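Barn and tack room tips, the summer batch
Jul 14, 2024

Quick one this month, hay is coming in and I'm short on time. Stuff that works in our barn at Dandthorpe. Your barn, your horse, your vet.

Water buckets
Scrub daily in the heat. Stiff brush, splash of white vinegar, rinse twice. No bleach unless something nasty has been going around, and then rinse till you can't smell it. Hang two buckets per stall instead of one big one. Easier on your back too.

Weighing feed
Stop going by the scoop. A scoop of pellets and a scoop of oats are not the same weight, not even close. Cheap kitchen scale, empty coffee can, weigh it once and mark the line on the can with a paint pen. New brand, weigh again. We switched to the Harau senior pellets in spring and the old line on the can was way off, 800 grams where I thought I was feeding 700.

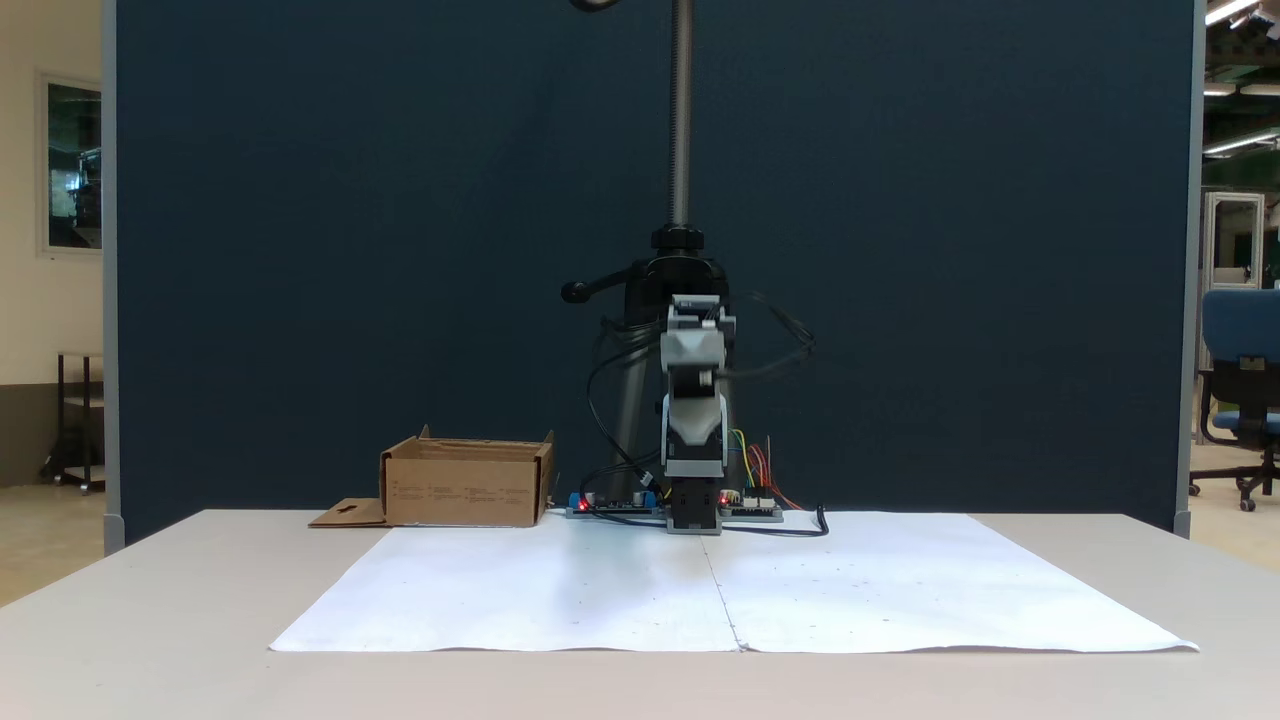
Same goes for hay. Luggage scale, hay net, hook it on and read it. Do a few nets until your arm learns what the right one feels like, then spot check. Thin rescues especially, you want to go up slow and you cant do that by eye.

Soaking hay
Muck tub with a drain plug. Net goes in, water over the top, brick on it if it floats. Half an hour is plenty for dust. Pull the plug and let it drip before you lift or you will be wearing it. Dump the water well away from the paddock, it stinks by evening. Don't feed leftovers next day in August, it turns fast.

Fly masks
Wash in a bucket with a squirt of dish soap, hang in shade. Velcro full of hair? Old pet comb, drag it sideways. Ripped ear seam, dental floss and a big needle, holds better than thread. Write the name on the inside of the chin strap, laundry marker. Take the mask off every day and look at the eyes. Every day.

Small wound kit
Keep it in a lidded tub, not the tack trunk where everything gets pony hair on it. Saline, gauze pads, vet wrap, roll of cotton, blunt scissors, thermometer with a string on it, clean towel, headlamp. Tape the vet's number inside the lid. Check dates twice a year. Diapers make great hoof wraps, by the way, the size for about 25 pounds fits most of ours.

Mixing powders
Fussy eaters will sort out a suplement every time. Damp the feed first, then powder, then stir, then a little more water. Applesauce if it's bitter. The Cele tubs come with a lid that pops off if you look at it wrong so tip it into a screw top jar. 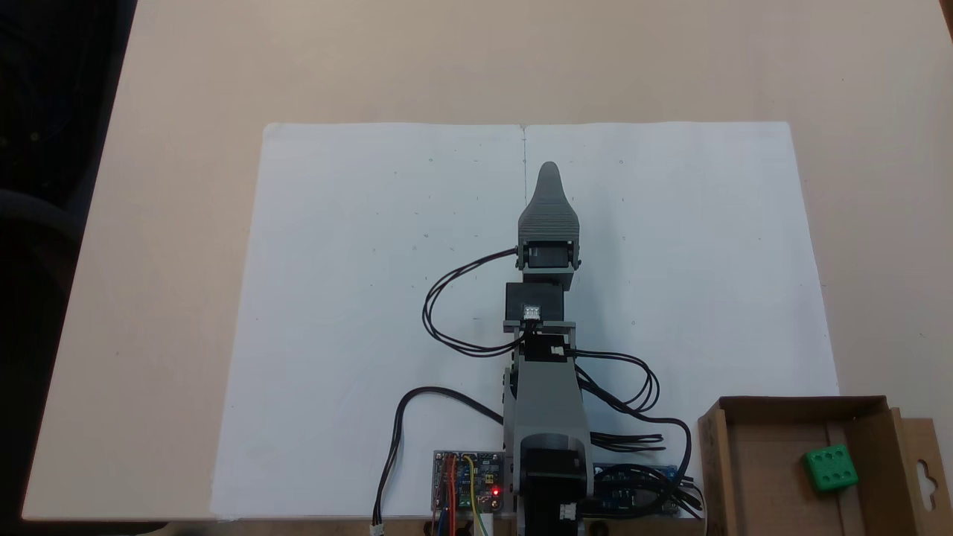 Gripper arm over a big sheet of paper on the table.

Sticky stall latches
Candle stub. Rub it on the bolt, work it back and forth. Oil just grabs dust and you're back where you started by fall.

Next time: blankets, and getting the Tromier clippers clean without taking the whole thing apart.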